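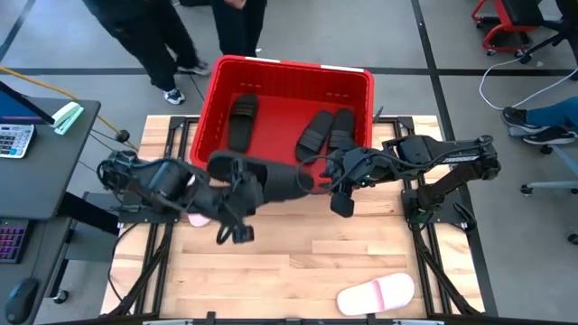
Caderno da oficina – novembro, sábado, 14h

Triagem dos chinelos para o vestiário. Caixa vermelha grande na borda de lá da bancada: pretos lá dentro. Os cor-de-rosa ficam na madeira até termos outra caixa.

O critério é só a cor. O tamanho vê-se depois, par a par, com a sola virada para cima. Tentámos fazer as duas coisas ao mesmo tempo na semana passada e acabámos com pares trocados no armário.

A caixa vermelha serve bem: fundo plano, aberta, os chinelos assentam sem se empilharem. Não convém encher. Com mais de uma camada os de baixo ficam com a tira amassada – a tira larga com relevo demora a voltar à forma.

Falta escrever as etiquetas. Proposta do Theerawat: cor em cima, tamanho em baixo, marcador preto. Por mim está bem.

Lote da Petchrat: 19 pares, conferidos pela guia de manhã. Dois pares têm a sola a descolar no calcanhar, pus de lado para colar. A cola da Tudonent está no fim, pedir outra bisnaga.

Para segunda:
– segunda caixa, de preferência de outra cor
– passar um pano húmido na bancada antes de começar
– perguntar ao Theerawat se os cor-de-rosa vão para o mesmo armário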